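Minutes of the planning meeting for the February open day
Prultmont office, second floor. Start 14:10.

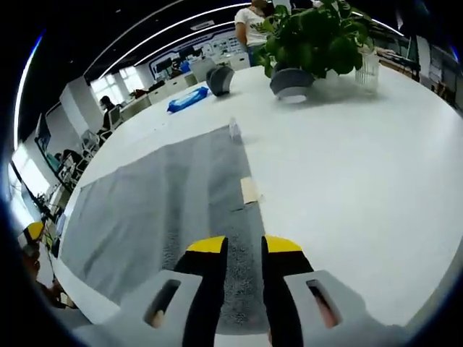 Present: Mavis Oyelaran (chair), the demonstration group, two guests from Noretti.

1. Minutes of the last meeting
Accepted with one correction: the name of the school is Mbeki, it was written wrongly in item 4.

2. Table demonstration with the hand-held gripper
The group showed the demonstration as it is planned for the visitors. The grey felt mat stays on the white table. Noretti asked if visitors may try the gripper themselves. It was agreed that they may, one at a time, with a member of the group standing next to them. The explanation before the first try must be shorter. Mavis asked that we say "fingers" and do not use the technical term.

There was a discussion about whether the plant should stay at the back of the table. One opinion was that it takes space, another that the table looks friendlier with it. It stays.

3. Number of visitors
We have 802 registrations and the limit agreed with the building is 1,000. Registration remains open. The Mbeki pupils come as one group and are already included. Nearly 200 people asked for the morning, so the morning tour will be divided.

4. Talk by Venico
Venico confirmed the talk on automation in small warehouses. They need a projector and a microphone. The title is still missing, Mavis will write to them again.

5. Colleagues at their desks
Some colleagues are worried about noise during the visit. They can book the small rooms on the first floor. The tour will not go between the desks.

6. Other matters
Noretti will send the text for the poster. Parking was not discussed and moves to the next meeting.

End 15:25.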